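Traltell 手持夹爪工作台

词条作者:Alter 九月更新
阅读时间:8 分钟

Traltell 手持夹爪工作台(平时大家就叫它“T 台”)是 Plamcombe 工作室里用来采集双手操作数据的一套固定工位,由一块台面、一圈型材架子和一对手持夹爪组成。词条最早是我写的,后来越补越长,语气也一直没改正经过来,各位将就着看吧!主要讲的是这套东西怎么架、平时怎么养、坏了怎么修,至于采回来的数据怎么处理,请看 Talukder 那个词条。

一、名称

“Traltell”原本只指夹爪,不含台子。后来台子跟夹爪总是一起报修,一起登记,名字就混着用了。老的维修单上还能见到“Traltell 爪”和“Traltell 架”两种写法,查单子的时候两个都搜一下比较保险。

二、台面与架子

台面是浅灰色的,四周包一圈浅色木边,下面由灰色铝型材托着。安装顺序我个人坚持先架后板:型材先落地,把对角线量平,再放台面,最后才装两侧的立柱和上面的横梁。反过来装也能装上,就是拧到最后几颗螺丝时总有一颗对不上孔,得全部松开重来(我干过两回,第二回纯属不长记性)。

单边型材上一共八颗紧固螺丝,先全部带上劲,再对角锁紧。锁完以后用手掌压四个角,哪个角有一点点晃,就从哪个角开始查。遮光的深色帘子或板子放到最后再挂,不然弯腰拧螺丝的时候老是蹭到脑袋。

三、夹爪与走线

夹爪一手一把,各拖一根黑色线缆。说真的,这套设备一大半的毛病都出在线上,夹爪本身反倒挺皮实。线要从手的外侧走,留出一个松弛的弯,胳膊伸到台面最远处时弯还在,就算留够了。留得太短,手一伸就拽接头;留得太长,线会扫到台面上的东西,一条数据就白采了。

左右两把不要换着用。它们外形差不多,标定参数却是分开存的,换了手,开合的零点就跟着错。我习惯开工前把两把都空夹几下,再拿个软的东西试一次,橙色海绵块就很合适,夹上去形变明显,力大力小一眼能看出来。

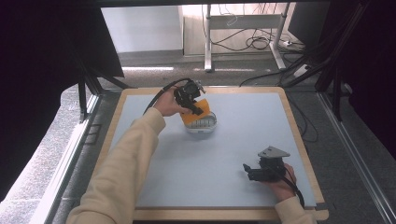 左手夹爪夹着橙色海绵块,停在白色塑料筐上方;右手夹爪张开待命。

试夹的动作很简单:夹住,提到筐沿上方,斜着往里送,松开。这一套做顺了,说明开合行程和线的余量基本没问题。要是松开时海绵还粘着一边手指不下来,多半是那一侧回位慢了,先看转轴里有没有缠东西,别急着去改参数(改参数一时爽,后面查起来可费劲了)。

四、日常保养

保养表贴在工具柜里,我这里只写自己觉得要紧的几条。

每采满 2000 次开合,手指的固定螺丝要重新锁一遍。次数由软件自己记,界面右下角能查。螺丝胶用中等强度的就够,千万别用高强度的,拆的时候会后悔。

手指表面用微湿的无纺布擦,擦完再用干的过一遍。酒精我不太推荐,擦多了表面发白,跟磨损混在一起,以后检查时分不清。缝里的线头用尖头镊子夹,顺着缝的方向慢慢抽,不要硬扯。

台面每天收工时擦一次。浅灰台面上落一点黑渣特别显眼,手腕视角的画面里更显眼,采集前最好再扫一眼。

五、检查与维修

检查手指要把夹爪张开来看,重点看三处:指尖的内侧面、靠近指尖的小孔,还有指根附近的缝。最方便的办法就是直接用夹爪上的视角看,张开以后对着干净台面,两根手指的轮廓清清楚楚,比拿在手里翻来翻去省事多了。

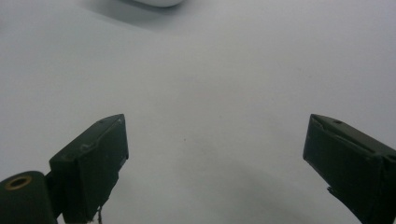 Plamcombe,九月

深绿色的手指用久了都会留下痕迹。左指上那种发白的刮痕属于表面伤,不影响夹持,登记一下就行。右指内侧下缘的小缺口我会多留个心眼,登记时写清楚位置,下回对照着看有没有变大。变大了就换,没变就接着用。左指下端挂着的几根细线头也该清掉,免得越缠越紧。

换手指的步骤:
1. 断开线缆,夹爪放平,张到最大。
2. 松开指根螺丝,先拆左指,再拆右指。
3. 检查安装座上的黄铜色嵌圈,看它有没有松动、歪斜。
4. 装新手指,螺丝先不锁死,合拢对齐指尖以后再锁。
5. 接上线缆,重新标定零点。

第三步最容易被跳过去。嵌圈要是松了,新手指装得再正也会慢慢跑偏,而且跑得很慢,等发现的时候已经采了一大堆歪数据。嵌圈松动可以先退出来,清干净孔壁再压回去;孔已经撑大的,整个安装座一起换,别拿胶水糊弄。

零点标定大约要 6 分钟,中间不要碰夹爪。标定完张合各走一遍,软件里两条曲线能叠上就算过。叠不上的话,先回去看第四步指尖齐不齐,我遇到过的情况基本都出在那里。

六、备件与编号

备件按左右分开放,盒子上写“左”“右”,不写颜色,以前写颜色的时候拿错过。现行手指的图纸号是 1736,旧图纸的孔位跟它不一样,装得上去但是锁不紧,领料时请核对一下。线缆不分左右,剪头重压以后要单独贴标签,注明剩余长度,短得留不出那个弯的就只能拿去做台架测试了。

相关词条:Talukder;Plamcombe 工作室;夹爪零点标定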